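She Quit Her Day Job to Bake Bread for Her Neighbors

I got to Astine a little before six in the morning, which the baker told me was late. She had already pulled two batches and was eating a heel of rye over the sink. "You want coffee or do you want to talk?" she asked. I said both, and she laughed and pointed me to a stool.

Astine is her bakery, if you can call it that. It's a home business with a sign-up sheet, and on a good week in October she sends out 300 loaves. She used to do billing for a dental supply company called Studico, and she is not one bit sorry to be gone. "I liked the people," she said. "I did not like the phone. I still jump when one rings before nine!"

The bread started with a bag of flour her sister left behind after a visit. She looked up a recipe, made something she describes as "a doorstop with raisins," and made it again the next night. By spring she was giving loaves away up and down the block, and by summer people were leaving money in her mailbox (she tried giving it back, and it just reappeared).
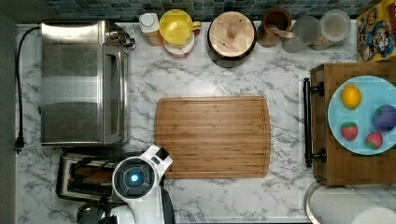
Counter space and a good-sized board, both high on any home baker's wish list.

I wanted to know about the money, because I always want to know about the money. She told me her first real order of supplies came to 1346 dollars and that she sat in the car for a while after paying it. "That was our vacation," she said. "My husband asked where we were going and I said, well, the garage, to look at the flour."

She has a regular rye, a white sandwich loaf and something with walnuts and honey that sells out before I can ever get to the sheet. The rye is named Jover after the street she grew up on. The walnut one is Swati, and she won't tell me why. "Somebody knows why," she said, and went to check the oven.

We talked a long time about mistakes. Her worst was a holiday order when she left the salt out of everything – every last loaf – and didn't find out until she made herself a sandwich. She called each customer. Most of them wanted to keep the bread anyway, and one said it was great with ham.

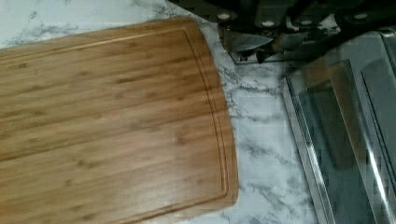
So what should a beginner bake first?
A plain white loaf in a pan, and the same one every time until you know how the dough ought to feel. She says to skip the fancy shapes for the first month.

She is firm about weighing things. Her own sandwich loaf takes 900 grams of flour for two pans, and she'd like everybody to throw their measuring cups in a drawer. "My grandmother never weighed a thing and her bread was perfect," she said. "But I'm not my grandmother, and neither are you."

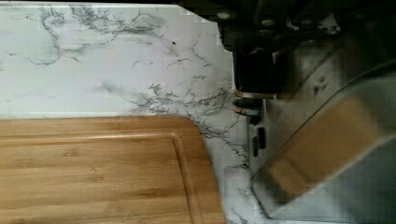 Leave yourself some open counter beside the board.

By then it was getting light and people had started coming by the side door. A man in slippers took two Jovers and stayed to complain about his gutters. A kid paid for her mom's order in quarters, 100 of them, and the baker took them without a word and put them in a coffee can.

Would she ever open a proper shop? She's been asked so often that she sighed before I finished. There was a storefront she looked at last year, with big windows and a rent that made her feel ill. "I went home and did the math, and then I did it again in case I liked it better," she said. She still drives past it, though, and she knows it's a nail salon now and that they painted the door green.
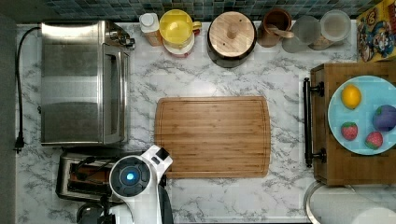

A toaster oven can live at the side and leave the middle free for slicing.

I asked what she does on days off and she had to think. She sleeps until seven. She reads mysteries, mostly the second half of them, and she eats cereal for dinner. "I don't bake for fun anymore," she said. "I do go out for pancakes. Somebody else makes them and they bring them to you!"

She sent me home with a Swati wrapped in a dish towel and told me to wait until it cooled. I ate a third of it in the car. The sign-up sheet for next week goes out at noon, and she wants her dish towel back.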